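Copa Escobar de clubes, fase de otoño
Informe de seguimiento para Novwood, patrocinador principal
Periodo cubierto: de septiembre a noviembre

Estado general: en plazo, salvo lo que se explica en el apartado de servidores, que es casi todo lo que ustedes nos preguntaron en la última llamada.

Se inscribieron 40 equipos y 13 no pasaron la verificación de cuentas. Dos de ellos compartían al mismo jugador con distinto bigote en la foto de perfil. Los 27 restantes completaron la fase de grupos y los ocho mejores están ya en el cuadro final, que se jugará en la sala Cedetti con público.

Servidores. El proveedor, Kernalbridge, nos prometió una latencia estable y cumplió: fue estable y alta durante toda la primera jornada. Se repitieron tres partidas, se cambió de centro de datos y desde octubre no hay reclamaciones abiertas. La penalización prevista en el contrato está solicitada. Nos han respondido con un vale de descuento, que hemos devuelto con educación.

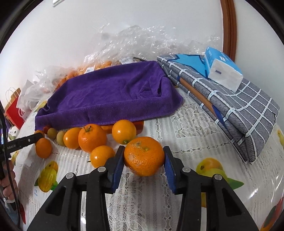

Audiencia. El pico de espectadores simultáneos fue de 489, en la última ronda de grupos. El objetivo pactado para esta fase era menor, así que lo damos por cumplido sin descorchar nada. La media baja mucho cuando la retransmisión pasa de medianoche, y por eso las semifinales empezarán a las 18:00. Los jugadores han protestado porque a esa hora algunos todavía están desayunando.

Arbitraje. Se resolvieron 97 incidencias. La mayoría eran desconexiones, pausas demasiado largas y quejas por el chat del rival. Solo una llegó a apelación, por un nombre de equipo que no reproduciremos en un documento con su logotipo.

Presupuesto. Llevamos gastado más de lo previsto en alquiler de equipos y menos en desplazamientos – los finalistas viven casi todos a una parada de metro de Cedetti. No pedimos ampliación. Sí pedimos permiso para mover el sobrante de viajes a la partida de sillas, que en la prueba técnica perdieron dos ruedas y un reposabrazos.

Pendiente por su parte: el logotipo en formato vectorial (el que tenemos salió de una firma de correo) y la confirmación de quién entregará el trofeo.

El próximo informe se enviará después de la final, con las cuentas cerradas y las facturas de Kernalbridge, si para entonces coinciden entre sí.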